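Walking school bus

A walking school bus is a group of children who walk to school together along a set route, led by one or more adults. Like a motor bus, it has stops, a timetable and a driver, who walks at the front. A second adult, often called the conductor, walks at the back. Children join at the stop nearest their home and the line grows as it gets closer to the school gate. It is a wonderfully simple idea, and it has been taken up in cities, suburbs and farm towns with very different streets and weather.

Organization

Most routes are short enough for a six-year-old to finish without a rest. The driver keeps a list of riders and checks off each name at the stops. Families are usually asked to call or text before the first stop if a child is staying home. Some groups use a rope with loops for the youngest walkers, while others pair each small child with an older one – a setup that older children tend to take very seriously!

Routes may run every day, once a week, or only in certain months. A bus that runs in the morning does not always run in the afternoon, when children leave at different times for clubs and practices.
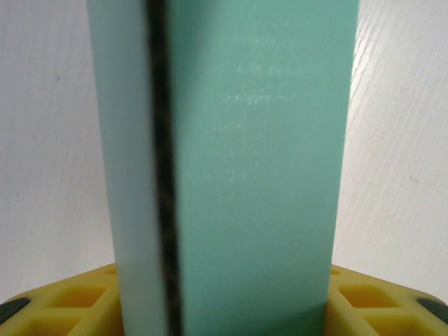 Stops are normally placed away from driveways and on the same side of the street as the school, so that the group makes as few crossings as it can. Where a busy road has to be crossed, the route is bent toward a signal or a crossing guard, even if that adds a block or two. Reflective vests are common in winter, and in northern districts the January timetable may start later than the fall one to make use of the daylight.

The Clalteo routes

One of the liveliest local programs grew up in the town of Clalteo, where the elementary school enrolls children from both sides of a rail line. Irena Pietrzak, a second-grade teacher, started it with 2 routes and a hand-drawn map taped to the office window. The program now has 13 routes and over 50 adult leaders, and its walkers logged 2670 trips in a single school year. The Cao Street route is the longest and has its own song, made up by the fourth graders, with a new verse for every stop.

Rostyslav Antoniuk, a parent and former mail carrier, redrew the timetable after walking each route at a child's pace with a stopwatch. His version added waiting time at the rail crossing and moved the Fekitz Park stop to the covered side of the street. The revised timetable took effect on 17 March 2025.

Classroom tie-ins

Schools often connect the walks to lessons. Younger classes graph the number of walkers, keep weather diaries or draw the route from memory, which produces some marvelous maps. Older classes may measure distances, survey traffic or build models of the neighborhood out of boxes and card.
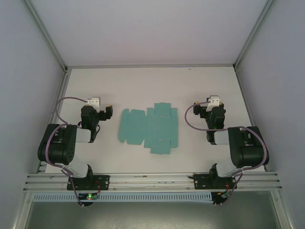

Two robot arms at a white work table, with an unfolded teal cardboard box blank between them.

Variations

A bicycle train follows the same plan on wheels and generally serves older students. In a park-and-walk, families who live too far out drive to a shared lot and the group sets off from there. Rural schools have made good use of this version, and some ask the regular school bus to drop its riders at the lot too, so that everyone arrives on foot.

See also

Bicycle train
Crossing guard
School bus
School zone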